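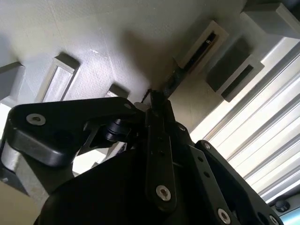

Gripper and the panel with the mounted blocks, workshop.

2019-05-06

Glue trials, hoop pine offcuts. Carried on with the moisture question left over from January, when the laminated blanks for the Somik stools started opening up along the outer joint.

Boards came out of the rack this morning and went straight on the scale. Heaviest was 538 g, which is the one with the knot, so I've kept it out of the set. The rest I've pencilled on the end grain. Please don't plane the ends off, I still need the marks.

Glued two batches. First batch with the Imura PVA we always use, second with the Yazdani crosslinking one. Same spread, same roller, same clamps. Open time on the Yazdani is short and I was rushing by the last pair. The glue had started to skin at one end. I closed it up anyway and marked it S for skinned. It'll be worth knowing how bad that is.

Shed was 19 degrees at glue-up. In January it was a good deal hotter and I suspect that had more to do with the stool blanks than the timber did. Glue going off before the clamps were tight would look just like what we saw: clean timber on one face, a hard shiny film on the other.
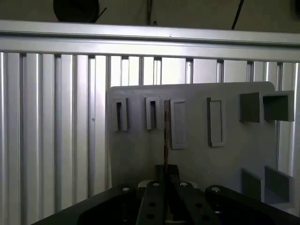 Left both batches in the clamps through lunch and then some. The packet says less but I don't trust it for pine this wide. Squeeze-out was even on the Imura pieces. On the Yazdani it was patchy toward one end, and I think the roller needs washing out properly between batches. Dried glue in the foam. I've binned that sleeve and put 5 new ones on the order.

Tried the Drorkix moisture meter against the oven method again. The meter reads high on the wide boards and close enough on the narrow ones. Might be the pins going into a resin streak. Will repeat on clean faces before I blame the meter. For the oven, small blocks, up to 100 degrees and no more, weigh until it stops changing. Someone had left the oven set well above that, so check the dial.
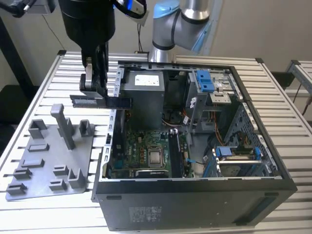
Chisel test on one pair from each batch, a bit early but I wanted a look. Imura pair broke in the timber nearly the whole length. Yazdani pair the same except for a thumb-sized patch near the edge where it let go at the glue line. The S pair stays shut until the full cure.

Still to do: boil test, cut the shear blocks, recolour the worn clamp marks, find the other bar clamp pad. Offcuts on the end bench are spoken for. Scale needs a new battery.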